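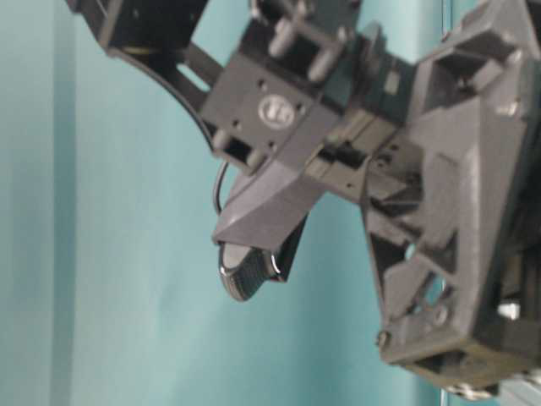
Cimby two-arm bench cell: review after one season

We build patch frames at Lusthorpe, small aluminum squares with sockets and clips that get network cables plugged in before shipping. Until last winter that was all handwork. Mabuza, our parent company, then bought one Cimby cell and asked me to write up how it did.

Setup

Installation took 20 hours over several shifts. Thabiso Zulu taught most of the positions and says the manual skips the chapter he needed, on re-zeroing an arm after a bump. Telephone support was good until 5 p.m. and absent after that.
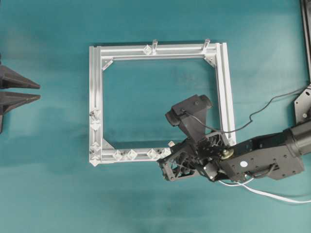
The teaching software is slow but clear. You move an arm by hand, save the point, and name it. Up to 300 points fit in one job, and our biggest job uses far fewer.

In use

Straight cable runs are fine. Tight corners are not, and a person still does those.

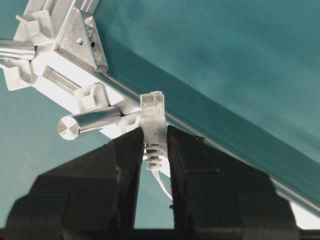 Plugging is the part our people were glad to hand over. Anathi Mahlangu did it for years and her thumbs hurt by Friday. The fingers pinch an RJ45 plug from both sides, with the contact end up and the ribbed boot hanging in the gap between them, and on clear plugs the grip needs careful setting. Ours slipped at the default force. We raised it by 10 percent and have left it there.

What changed for staff

No jobs were cut. Two people moved to inspection at the same pay, and Anathi now runs the cell. She likes it. Nobuhle Shabalala does not: she says loading and clearing is duller than the old work, and the cell sets the pace of her breaks. We now rotate at the halfway point of each shift, and that has helped some.

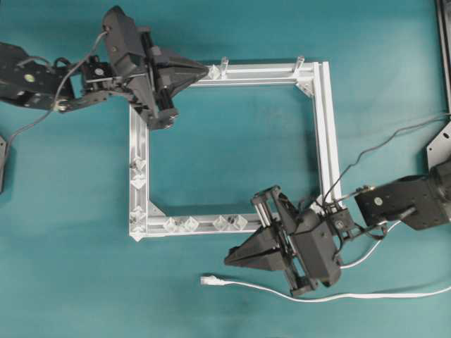

Verdict

Good for repeat plugging, poor for short runs. A new frame layout costs us most of a morning to teach. Replacement fingertips ship in 29 days, so order spares with the cell. I would buy it again for this line and leave the custom line as it is.

Yatziri Gallegos, line lead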